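Comparing Two Grippers on a Two-Arm Table: Procedure
Westetti Laboratory, Treltmont Building
Revision 5

Purpose
This page sets out the standard procedure for comparing grippers on the two-arm tables. It applies to all staff and visiting students who hold a table booking. Results obtained by any other method should not be entered in the Belkadi log.

Before you begin
Confirm that the table is booked in your name for the full session. Check that the emergency stop releases and resets. The felt should lie flat, with no folds within reach of either arm. Set the Wistuvness controller to trial mode and wait for both wrist lights to turn blue.

Setting out the objects
The standard task uses one mug tree and one cup. Stand the mug tree on the left side of the table and the cup on the right, upright. Positions may vary between trials, but the same set of positions must be used for each gripper under comparison.

Running the trials
1. Load the start pose and let both arms come to rest.
2. Open the gripper fully before the first approach.
3. Bring the fingers to the cup at low speed. Do not correct the cup by hand once the trial has started.
4. Close the gripper, lift, and carry the cup toward the mug tree.
5. Stop the trial at 900 seconds if the task is not complete, and record it as timed out.
6. Return the objects to the next listed position and repeat until 32 trials have been logged.

Changing the gripper
Cut power to the arm before loosening the wrist. Check the cable for slack through the full range of the joint after the new gripper is fitted. Load the matching profile; the closing force saved for one gripper must never be carried over to another.

Recording
Enter the gripper type, position number, result and time for every trial, including failed ones. A dropped cup and a missed grasp are separate results.
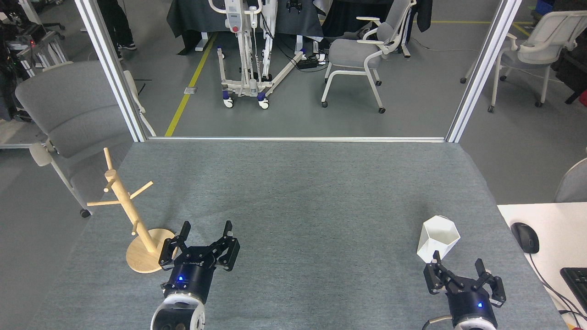 Two-finger grippers, first picture; jointed fingers holding the cup, second picture.
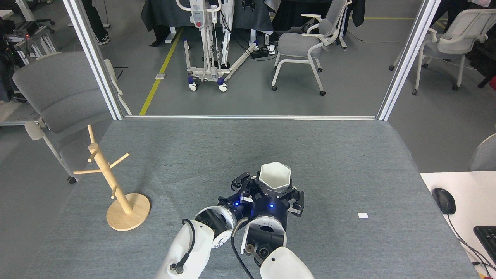 Comments (1)

Belkadi user desk
Step 6 should also say what to do when a trial is stopped by the controller and not by the operator. We have been logging those as timed out, and it makes the jointed gripper look slower than it is. Could a separate code be added before November?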